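Home Reviews Buying Guides Kitchen and Table Furniture Early Learning Members Contact

Jurnell Everyday Table Covering, 3-metre roll: extended assessment

Summary

The Jurnell Everyday is a matte table covering sold by the roll and intended for activity tables, shared kitchens, community rooms and early learning settings. It was assessed over a full school term in comparison with the Brudard Heavy, a thicker covering sold to much the same market. The Jurnell product is recommended for tables that are covered and uncovered regularly. It is not recommended for tables where hot cookware is set down, or for outdoor use of any duration.

Background

Table coverings receive little attention in most purchasing plans. They are commonly bought in haste at the start of the year, from whichever supplier is already delivering paper and glue, and replaced when they look tired. Members of this review service have asked on several occasions for guidance on the matter, particularly those who manage rooms that serve as a dining area at midday and a craft area in the afternoon. The requirements of the two uses differ. A dining surface must be wiped clean quickly and must not hold odours. A craft surface must resist paint, glue and felt pen, and must not slide when a child leans on it.

The Jurnell Everyday is marketed for both purposes. It is supplied in three colours: brown, slate grey and a muted green. Each roll is 3 metres long and is sold at $44, including delivery to metropolitan addresses. The Brudard Heavy is sold at $77 for the same length. Regional members should note that delivery of the Brudard product is charged separately, and that the charge for its heavier roll was considerable at the time of writing.

Unpacking and fitting

Both products arrive tightly rolled in a cardboard sleeve. The manufacturer's leaflet for the Jurnell covering advises that it be laid face down overnight before use. This advice should be followed. A length fitted directly from the sleeve retained a pronounced curl at each end and could not be made to lie properly without tape. After a night on the floor the curl had gone, although light wrinkling remained across the middle of the sheet.

Cutting is straightforward. Household scissors are sufficient for the Jurnell product, and a straight line can be maintained with the faint grid printed on the reverse. The Brudard covering requires a trimming knife and a steel rule, and staff should not attempt to cut it on a finished surface.

The wrinkling deserves further mention, as it is the most frequent complaint received from members who have already purchased the product. It diminishes with use but does not disappear. In the assessors' view it has no practical consequence: cups stood level, paper could be drawn upon without difficulty, and jigsaw pieces joined as they should. Those who require a perfectly smooth surface for presentation or photography will prefer the Brudard product or a rigid board.
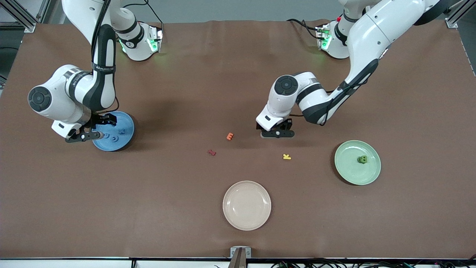

Matte brown covering with a blue plate and foam letters.

Appearance

The matte finish is the principal attraction. Glossy coverings reflect ceiling lights, and in rooms with high windows the glare through the afternoon can be tiring. The Jurnell surface remained comfortable to look at in all of the rooms where it was laid. The brown is a warm mid-tone that conceals tea stains and crumbs between cleanings, a quality that will be considered an advantage or a disadvantage according to the standards of the room. The slate grey shows flour and chalk readily. The green was not available for assessment.

Coloured tableware and learning materials stand out clearly against the brown. Educators who work with young children on sorting and letter recognition reported that small items were easier to locate than on the patterned coverings previously in use.

Cleaning

A damp cloth and mild detergent removed yoghurt, gravy, jam and washable paint. Tomato-based sauces required a second wipe if left through the lunch period. Turmeric left a yellow mark on the grey sample that had faded only partly by the end of the assessment. Permanent marker could not be removed by any method the leaflet permits. Methylated spirits lightened the mark but also dulled the finish around it, and members are advised against its use.

The covering may be machine washed at 40 degrees on a gentle cycle. It must be hung to dry. One sample was placed in a tumble dryer on low heat contrary to the leaflet, and the edges shrank sufficiently for the sheet to cup at the corners. The Brudard product cannot be machine washed at all. For centres with a laundry on site this difference alone may decide the question.

Adhesive residue was the least satisfactory area. Masking tape lifted cleanly on the day it was applied. Tape left in place over the December closure took a thin layer of the finish with it. Staff should be reminded to remove all tape before a holiday period.

Grip and movement

The underside carries a fine texture intended to prevent slipping. On timber and laminate tables it performed well, and the sheet could not be shifted by ordinary leaning or reaching. On glass and on highly polished surfaces it moved freely, and clips were required. The spring clips sold as an accessory are overpriced and fit only table edges of moderate thickness. Plain stainless steel tablecloth clips from any homewares shop are an adequate substitute.

The assessment was carried out chiefly on two tables: a long dining table of the Ivar pattern, and an adjustable activity table supplied by Jurić. The roll is wide enough to cover the Ivar table with a modest overhang on both sides. On the Jurić table, which is broader, the sheet reached almost to the edges but left a margin exposed. Purchasers should measure before ordering, as a wider roll is not offered.

Durability

After one term of daily use the Jurnell covering showed light scuffing where chairs had been pushed beneath the overhang, and a single small tear beginning at a clip. The print on the reverse had worn away in places, without effect on performance. The Brudard sample showed no visible wear. It is reasonable to expect that the Brudard product would outlast its competitor by a wide margin, and organisations that intend to cover a table permanently may find it the more economical purchase in spite of the higher price.

Heat resistance is limited. A mug of tea caused no harm. A casserole dish taken from the oven and set down without a mat left a ring that remains visible. The leaflet is clear on this point — trivets must be used — but the warning appears on the inner fold, where many purchasers will not see it. It ought to be printed on the sleeve.

Odour

Both products have a noticeable smell on opening. The Jurnell covering lost it after around three days in a ventilated room. The Brudard covering took considerably longer, and one participating centre moved it to a covered verandah until the smell had cleared.

Warranty and service

Jurnell offers a twelve-month warranty against splitting and delamination, with staining and heat damage excluded. A query submitted through the company's website received a courteous and accurate reply on the next working day. Offcuts are not accepted for recycling through kerbside collection in most council areas, and the company operates no return program.

Recommendation

The Jurnell Everyday is recommended for shared and multi-purpose rooms, with the reservations noted regarding heat, tape and table width. The brown is preferred to the grey for dining use. Members covering a single table on a permanent basis should consider the Brudard Heavy and allow adequate time for airing before the room is occupied.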